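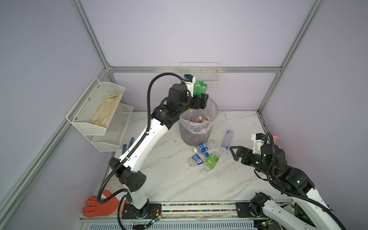
More data would have fixed it, the first reply to our draft said, and why were we throwing away good demonstrations when everybody else is begging for them?

(Leave that hanging for a second. People in this room have probably thought the same thing, and I thought it too for most of a year.)

Hi, thanks for having me, thanks to Corkgate for the room and the coffee. I'm going to talk about Watora, our little method for choosing which teleoperated demonstrations to train on, and I'm going to talk about it almost entirely through bottles in a trash can. Interrupt me whenever you like, I'd much rather do questions in the middle than at the end.

SLIDE 1, stays up while I talk

Two arms on one rail, bottles on the surface, bin against the back wall. The left arm has the green bottle upright over the bin, and the right one has its gripper open and pointed at the ones still lying around. I want you to look at the left gripper, just above the rim, since that's the spot the whole talk is about. Picking is where people expect trouble. Letting go is where we had ours!

Point at the bag folded over the rim. The rim plus the bag is a soft, see-through, wrinkly edge, and the policy has to decide from its cameras whether it is past that edge. Green bottle, clear bag, see-through bin. Lovely problem.

SLIDE 2, the pile

We had 1,646 demonstrations on the bottle task when we froze the set. Different operators, different moods. (Pause, somebody usually laughs.) I trained on all of it first, like anybody would. The policy picked fine and then it hovered. It would get over the bin and just sort of hang there, drift, come back, hang again. If you've run behavior cloning on human data you know this hover, you have probably sworn at it.

So I went and watched demos, with a notebook, for longer than I'd like to admit. The operators hover too. They get over the bin and stop to check the depth, or they wait for the other arm to clear out of the way, or they're scratching their nose. In the recording it all looks like the same thing: arm over bin, gripper closed, no motion. The model learns that this is a fine place to be.

SLIDE 3, the method

It's one score per demonstration. Take the stretch between "bottle is above the rim" and "gripper opens." Ask a small model, trained on everything, how well it can predict the next action during that stretch, given only what the cameras see. If it can't, the operator was acting on something the robot has no access to. Bad score, demo goes to the bottom of the list.

Say this slowly: we only score that stretch. The first version scored the whole demonstration and it was a mess. It loved short, easy picks and tossed every crushed bottle, so we ended up with a policy that had hardly seen a crushed bottle in its life. That version ate my whole March.

(If someone asks about just cutting out the still frames: yes, we tried it, it's on the backup slide. It helps with the hover and hurts the two-arm timing, because some of that waiting is real waiting. The left arm should hold still if the right one is in the way.)

SLIDE 4, the result

We kept the best 1,000. Same architecture, same training budget, same everything. Then 20 trials for each policy, one full clear of the surface per trial, bottles laid out from a printed sheet so nobody could be nice to their favorite.

All 1,646: seven trials with at least one bottle ending up outside the bin.
A random 1,000: eight.
Our 1,000: three.

I love that middle row and I'd like you to love it too. It says the gain doesn't come from having a smaller set. It comes from which ones we dropped. I should also say out loud that 20 trials is not a lot, and the gap between seven and eight means nothing at all. The gap between eight and three I believe, mostly because I've also watched the videos and the hovering is plainly shorter. Would I bet my car on the exact size of it? No.

SLIDE 5, where it breaks

Don't rush this one, I always rush this one.

Handovers. We ran the same score on the Peixoto set, which is all passing objects from one arm to the other, and it did nothing useful. My guess is that there's no clean "above the rim" moment to cut on. We tried using first contact between the grippers as the cut and the ranking came out close to random.

Labels, too. Bottles with a big paper-looking label get better scores than bare clear ones, I think purely because the small model can see them. So the ranking leans toward labeled bottles. We patched it by ranking within bottle type, which means somebody has to tag bottle type, and that somebody was me.

And the cutoff. Why 1,000? Round number, we picked it before looking. I have a sweep running in steps of 40 on each side of it and I don't have it ready for today, sorry!

SLIDE 6, what you could try

If you've got a pile of demos with a clear release moment, the scoring takes an afternoon. Evura, our logging tool, already writes out gripper state and camera timestamps side by side, so finding the stretch is a few lines of code. Anything that logs those two things will do.

Back to the reply from the start. We did collect more, after that. The new ones hover as well, same operators, same habits. I sent that back with the random row and haven't heard yet.

Questions. (Backup slides: still-frame removal, Peixoto ranking, bottle types. Water is on the left.)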